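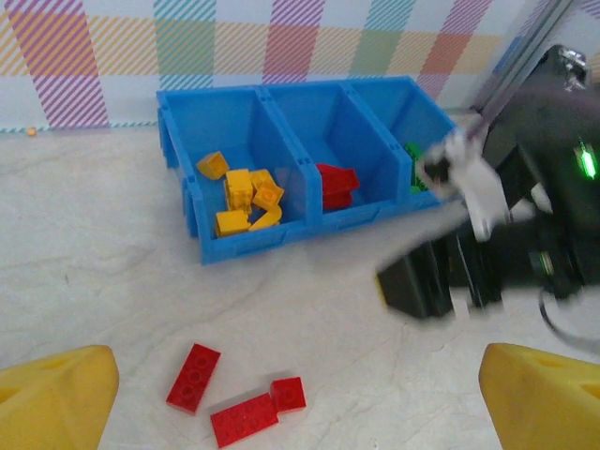 About the Akinola Group

The Akinola Group is a manipulation research lab in Girkville. We study how two robot arms can share a small workspace without a central planner telling each one where to go. The lab was started by Kayode Nwankwo, who leads the learning side. Olumide Onyeka is responsible for hardware, calibration and the test protocol.

What we work on

Our main line of research is a method called Stallari. It is a policy trained from human demonstrations, with one copy running on each arm. The two copies do not exchange plans. Each receives its own wrist view, a shared fixed view and the joint positions of both arms, and predicts a short sequence of motions for its own side. A separate term in training penalizes sequences that would bring the two grippers into the same volume at the same time.

The benchmark task is sorting toy bricks by color into a divided bin. Bricks are cheap, rigid and made to consistent dimensions, so a failed grasp can usually be traced to the policy or the calibration. They also stick together. A joined pair has to be treated as one object or pulled apart, and the choice affects which arm should reach first.

How we test

Every cell has the same layout: two arms on a front rail, patterned walls on three sides, and a bin toward the back. 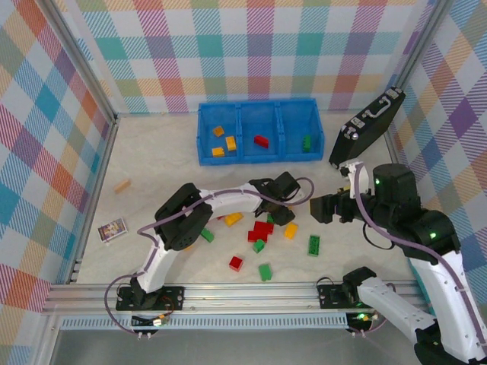 Objects that have no place in the sort are left in the cell during testing. The policy is expected to ignore them, and contact with one is logged as a fault even if the bricks end up in the right compartments. Start positions are drawn at random, and an operator lays out the bricks by hand from a printed sheet.

A trial ends when the floor is clear of bricks, when an arm trips its force limit, or when the time limit runs out. We score bricks placed, wrong placements and contacts between arms. Trials stopped by an operator count as failures.

Current results

The present version was trained on 753 demonstrations. In the last full evaluation, 174 trials were run and 49 ended in failure. The most common cause was both arms waiting for the other to move — a side effect of the penalty term when it is weighted too heavily. Lowering the weight reduces the waiting but increases contact near the bin. We have not found a single setting that works well for both, and the next version will vary the weight with distance to the bin.

Facilities and contact

The lab has 7 cells in the Bellum building, all calibrated to the same reference. Visits are by appointment. Groups that want to compare their own policy against ours can request the layout sheets and scoring rules from Olumide Onyeka. The next round of shared evaluations is planned for November.

Page last revised Thursday, April 15, 2021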